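Unit 6: Learning Bimanual Handover from Demonstration
Handout to accompany the lecture. Read before the lab.

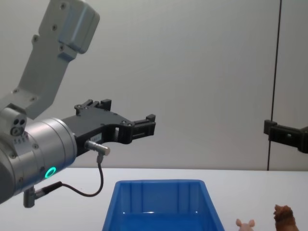

Enikő Bíró objects that handover is the wrong test for a two-arm policy. Her argument, put to this course last term, is that a scripted handover at a fixed meeting point already works well for rigid parts, so a learned policy has to be judged on what the script can't do: objects whose shape changes where the second gripper may take hold.

The objection is fair, and it sets the terms for this unit. We compare two methods on the same cell, with two facing arms, parallel-jaw grippers, small toy animals as objects and a blue bin as the target.

6.1 Task definition

One arm (the giver) picks an object from the table. The other (the receiver) takes it in the air and releases it into the bin. A trial is scored as a success only if the object ends inside the bin and neither arm has entered a protective stop. Regrasping is allowed once. A drop onto the table counts as a failure even if the object is later recovered.

6.2 Method A: scripted meeting point (Gruvine)

The giver moves to a fixed pose. The receiver approaches along a straight line, closes, waits for its finger position to settle, and signals the giver to open. Grasp pose on the table comes from a depth-based detector. The controller has no model of the part of the object left exposed after the first grasp.

6.3 Method B: learned policy (Hanolis)

The policy takes two wrist views, one external view and the joint positions of both arms. It outputs a chunk of joint targets for both arms together. Training used 878 teleoperated demonstrations, of which 83 were held out for validation. The action chunk is executed in part and then replanned. Gripper commands are predicted as continuous widths and thresholded at run time.

Note that release timing is not labeled anywhere in the data. It has to be learned from the width traces.

6.4 Result

Both methods were run for 226 trials with matched start positions. On compact objects the difference was within the spread between operators resetting the table. On objects with thin legs or raised ears the learned policy did better, mainly by turning the object before the receiver closed. Faith Kinyua's failure coding puts most of the remaining errors under early release: the giver opens while the receiver has contact on one finger only.

Method B was also slower. Replanning adds a visible pause near contact, and shortening the chunk to 8 steps made the pause worse without reducing early release.

6.5 Points for the lab

Contact on one finger and contact on two give nearly the same width reading. Plot motor current against width before you choose a threshold.

Keep the validation split by object, as in the Sukprasert notes. A split by trial leaks object shape into training and makes the validation loss look better than it is.

Report drops and protective stops separately.

Reading: Erkach lab notes, sections on action chunking and release detection. Bring your current plots to the December session.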